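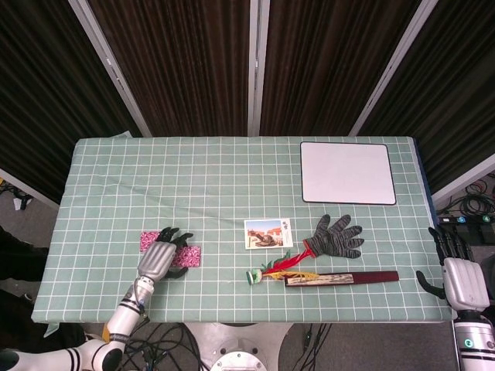 Pink cloths on the left, the odds and ends still waiting their turn.

Monday, January 4, 2021
By Tahsin Khan

So the holidays are over and I've started on the junk drawer, which in our place is really two drawers and a basket. My trick (stolen from my aunt, who never let go of a button in her life) is to tip everything out onto a checked tablecloth. The grid is great! Small things go in their own patch of squares, and I can see right away when I've got three of something.

Smooth the cloth first. I'm bad at this and there's usually a wrinkle running across somewhere, and beads will roll straight into it.

Fabric comes first for me. Patterned scraps get laid flat, smoothed with the palm and folded in half, then in half again. Don't iron them now, you'll only get distracted and end up doing shirts.

Feathers are fussier. If you've got a feathered shuttlecock toy or a red plume, keep it out of the bottom of the box, where it'll get squashed. I stand mine in an old jar. Bent feathers often perk up over a steaming kettle – hold them well back and go slowly.

Folding fans should be closed all the way before you put them away, and a loose ribbon around the middle keeps them shut. No rubber bands, they go sticky by summer and take the print off.

Knit gloves: look for the partner once. If it doesn't show up by April, the single one becomes a dusting mitt, and a very good one for blinds.

Photo cards go in an envelope with the place written on the outside. I still have to do mine from last year.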